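**Clulell household robot, tried in the bathroom and kitchen rooms at Gorkgate**

I clean four holiday flats with my sister-in-law, Razia Jafri, and in the high season we also pay a girl from the college to help us. So when Millar offered the Clulell for rent at £203 per month, I wanted to know whether it can take some of this work. I went two times to their hall in Gorkgate. The first visit was in March. I paid for my own train and I was not given anything except coffee.

I will say first what I did not test. I did not have the robot in my own flats. In the hall they have built small rooms with partition walls, with real furniture inside, and you see the robot work there. The floor is level and no guest has left a suitcase in the way. Please keep this in mind when you read my opinion.

**What you get**

The Clulell is a humanoid, white, with a shiny head like a visor. The two arms do not end in the same way, and I did not expect this. On the left side it has a gripper and on the right side a hand with fingers. The man from Millar explained that the customer can choose, and that many people begin with one of each to see which they like. For me the gripper was the better one. It is simple, it closes, it holds. The hand with fingers looks much more clever, but it takes a long time to decide how to take hold of a thing.

With the monthly price comes a charging stand, the updates and a telephone line for help. Delivery is extra. Spare finger covers are extra too, and I recommend that you ask how quickly they wear out, because I got two different answers to this question from two people.

There is also a cheaper machine from Henriques, on wheels and with one arm. I have seen it only on video, so I will not compare them here.

**The work I asked for**

I brought my own list, the one which hangs inside the cupboard door in our flats. For the bathroom it says: take everything off the basin and the shelves, wipe, put everything back, wipe the mirror, clean the toilet, change the towels, empty the bin, floor last. A person who knows the flat does it in 13 minutes. Razia is faster, but then she forgets the bin.

I read the list aloud and the man from Millar typed it into a tablet. You can also speak to the robot directly, but the hall was noisy and he preferred the tablet. I think at home I would prefer it also.

The complete bathroom took 54 minutes on my second visit. In that time the floor was not done, because the Clulell does not mop yet. It can push a dry sweeper, but it must come out of the room to fetch it and then go in again, and turning round between the basin and the toilet is slow for it. It makes many small steps. I began to feel sorry for it, which is foolish.

**Putting small things in their place**

I was most curious about this part. In my work the wiping is easy. The slow part is all the small bottles which people move from one place to another, and which must stand again in the correct place before the next guests come.

For this task the robot is shown once how the shelf should look, and it remembers. Then you can mix everything and it tries to make the shelf again. It is good at recognising the bottles. Clear ones are difficult for cameras, I was told, but during my visits it found them each time. What it does less well is the last few centimetres. It brings the bottle to the shelf, stops, looks, moves a bit to the left, stops again. When the shelf is nearly full it can push the neighbour with the back of the gripper. One time a tall bottle fell into the basin and rolled, and the robot waited until it was still before it tried to pick it up, and that was sensible.

It also needs more room than I do. I lean over a basin with one hand on the edge. The Clulell keeps its body back and reaches with a long arm, and the other arm must go somewhere in the meantime. In a narrow bathroom the other arm goes over the toilet.
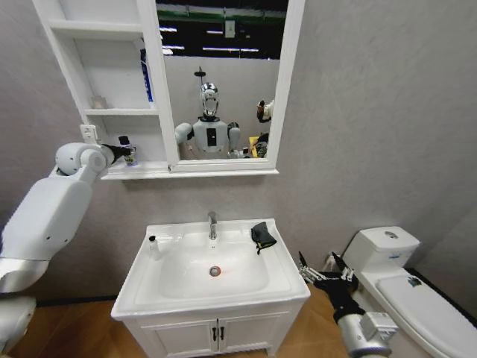 Waqas Farooqui read my draft and answered that I am judging it by the wrong clock. His opinion is that 54 minutes do not matter if no person is standing there, because the robot can begin when the guests leave at ten and we can come at noon only to check. He wrote also: "You would not complain that the washing machine is slower than your hands. You start it and you go to the shop."

I thought about this for some days, and he is partly right. If I could lock the door and go, I would accept even two hours. But for the moment I could not go. During the 54 minutes the man from Millar touched the tablet several times. One time it was only to confirm that the thing on the basin was to be left there and not put in the bin. Another time the robot had stopped in front of the cabinet and did not continue, and he had to start that step again. A washing machine does not ask me such questions. If I must be in the flat to answer, then I can also hold a cloth.

Millar says the questions become fewer when the robot knows a room. I believe it, because on my second visit there were fewer than on my first. But I have four flats, and in one of them the owner changes the furniture every spring.

**Wiping**

Flat surfaces are good. I was surprised how even the pressure is, and it does not get bored in the corners as I do. It wipes round a tap in a strange order but the result is clean.

The mirror was less good. From the side, against the light, there were stripes. I asked if it could do it again with a dry cloth, and it could, and the stripes were fewer. In the flats I would do the mirror myself. Guests look at the mirror first.

The toilet I can only half judge. It lifts the lid, it closes the lid, and it wipes the outside and the tank. For the inside it holds a brush, and the movement is correct but too gentle. I would not give this bathroom to a guest before I had gone over the bowl by hand. Also there is the question of cloths. In our work the toilet cloth must never touch the basin, so we use two colours. The Clulell can keep two colours apart if you tell it, and in my test it did not make a mistake. I was glad about that. I have had human helpers who did.

**Kitchen, in short**

I spent less time in the kitchen room. It loaded plates into the lower basket of a dishwasher in good order. Glasses it does one at a time and very slowly. Cutlery it leaves, at least with the software I saw. It can wipe a table and it can bring a full rubbish bag to the door, but it cannot tie the bag. Towels it folds in half and in half again, and then the edges do not meet. Razia looked at my video of the folding and asked me to turn it off.

**Noise, safety, manners**

It is quieter than a vacuum cleaner. There is a small sound from the joints and a fan that comes on after a while. When I walked close to it, it stopped its arms and waited for me to pass. I tried this more often than was polite. The red stop button has a good size and I could reach it without thinking. I would still not leave it running with children in the flat, and the contract also says you should not.

Two things I did not like. The robot sends pictures to the company when it asks for help, and for a guest flat this is a serious matter. Millar has a setting to stop it, but then the help line can do less for you. And the contract is for twelve months, with no pause in the winter, when our flats are mostly empty.

**Would I rent it?**

Not this year. For a private home with one bathroom, where somebody is at home in any case and has trouble to bend or to lift the arms, I think it could already be useful, and £203 is not a bad price against a cleaner every week. You must have patience and enough space round the basin, and you must not mind that your bottles are in a straight line afterwards.

For work between guests, when the time is short and somebody pays for the result, it cannot do the job yet. It can do perhaps half of the list in a way I would accept, and the half it cannot do is the part that makes complaints. If the questions on the tablet stop, and if it learns to mop, I will go to Gorkgate again with the same list.

**Good:** even wiping, careful near people, remembers a shelf, keeps the cloths separate, calm sound.

**Not good:** needs somebody near, no mopping, stripes on the mirror, slow in narrow rooms, twelve months contract.

Mark: 5 out of 10 for my use. Waqas says 7, but he has not seen the towels.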